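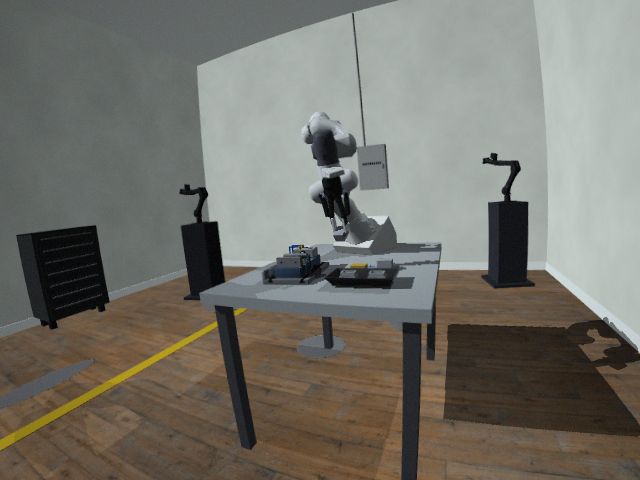

Subject: Re: [droltmont-karting] Pit lane rules for Pestthorpe
From: Lovely Enriquez
Date: 2022-02-12

> Are we still running the old pit rules at Pestthorpe? Last
> year the minimum stop was 199 seconds and two karts got
> penalties for leaving early. Also, is the board staying at
> the exit?

The minimum stop goes down to 30 seconds plus refueling. Refueling is still done with the engine off and the driver out of the kart. Teams need 2 people at the kart, both in gloves.

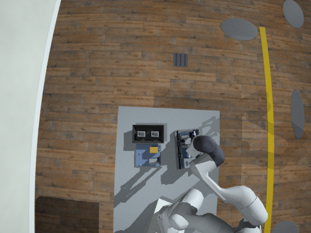 Credit: Lovely Enriquez

Barredo has asked for the penalty to stay at one lap. I'm fine with that. The October race had nearly 335 laps for the winner, so one lap hurts but doesn't end your day.

Still open:

1. Who weighs the karts. Oltito did it last time and would like a break.

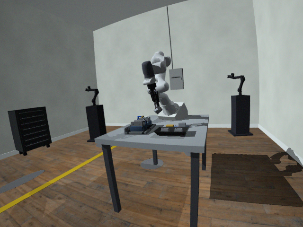 2. Where the pit board goes. See my note underneath. 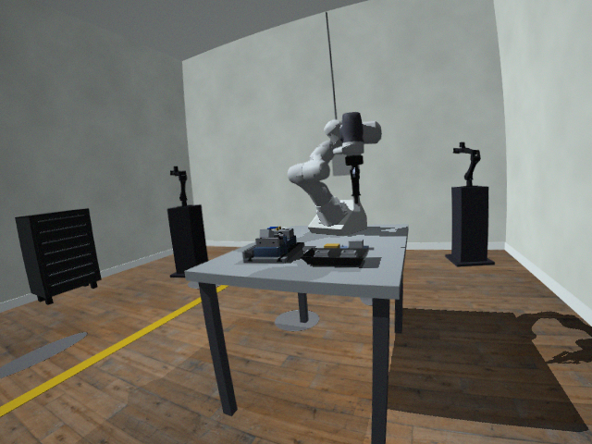
The pit board blew over twice in October and I don't want it on a tripod again. I'd put it on a single upright instead. The post under the table has a round gray base plate resting on the floor, and I'd go for that shape, only wider and weighted with sandbags. I can weld one up if somebody has the steel.

Replies to the list, please.

Lovely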